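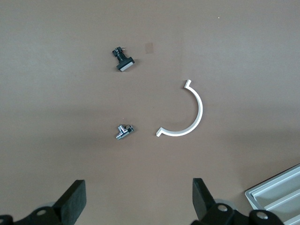
Wrist view at the Sedilbridge bench: a chrome T-fitting, a white plastic arc and a small black component, with a gray tray at lower right.

Grovum small parts project: progress report to the Moya fund, February

We have 1341 usable demonstrations! That is well past where we hoped to be by now, and the last stretch went faster than the first because the operators have found their rhythm. A good run used to need several tries at the grasp. Now most people get it on the first or second approach, and the recordings look smoother for it.

As agreed in the proposal, the set covers loose parts of the kind that end up mixed together in repair shops: plumbing fittings, switches, connectors, brackets, bits of molded plastic. We are up to 39 part types. Each run starts with a few parts laid out on the bare table, and the operator steers the arm through one pick and one place. Positions and angles change every time, and we swap the mix of parts often so the model can't lean on the same neighbors always showing up together.

Shiny metal is still the hardest thing we handle. Chrome throws highlights that move as the wrist moves, and the early model would drift toward a bright spot and close beside the part. We answered with more chrome runs under uneven light, shadows included, and the newest model is clearly better at it. Curved thin pieces are the other sore point – they like to pivot when only one finger touches first.
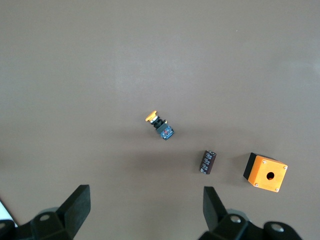
A run with electrical parts: yellow-capped push button, capacitor and orange enclosure, fingers open.

The electrical group is our favorite so far. Sizes and shapes are all over the place, and a push button lying on its side can be gripped by the cap, the neck or the contact block. We asked operators to vary this on purpose and to write down which one they chose. Those notes go into Fletora, our labeling tool, along with the video from the wrist.

We lost 2 sessions to a timing fault between the wrist camera and the arm log. The fault is fixed, those runs are left out of the total above, and a check now happens at the end of every session.

Next we want to add cluttered starts, with parts touching or overlapping, and begin testing on part types the model has never met. Spending is in line with the plan, and we are not asking for any change to the schedule.

Shares: 2

Comments

benchrat: Really glad to see the bad sessions left out of the total. Will the grasp notes be released with the videos?

Grovum team: Yes, same download, one text file per run.

tinwhistle: More on the chrome runs please! We see the same drifting with polished hinges.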